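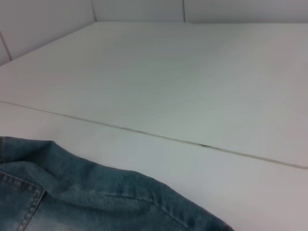 Lương
Étudiant en robotique, projet Presthorpe

État d'avancement : pliage de vêtements

Une veste en jean reste un cas difficile. La toile est épaisse, les plis se superposent et le contour utile à la saisie se réduit souvent à un bord ondulé. Sur un plan de travail blanc, la segmentation par couleur suffit à isoler le bleu du tissu ; le joint entre deux panneaux doit en revanche être masqué, faute de quoi le détecteur de bords le retient.

Nous avons lancé 36 essais de pliage. La séquence complète a abouti dans environ 30 % des cas, le plus souvent à partir d'une veste déjà étalée. La mise à plat depuis un état froissé échoue encore. À ce stade, la tâche ne peut pas être confiée à la machine sans surveillance. La reprise des essais est prévue en octobre.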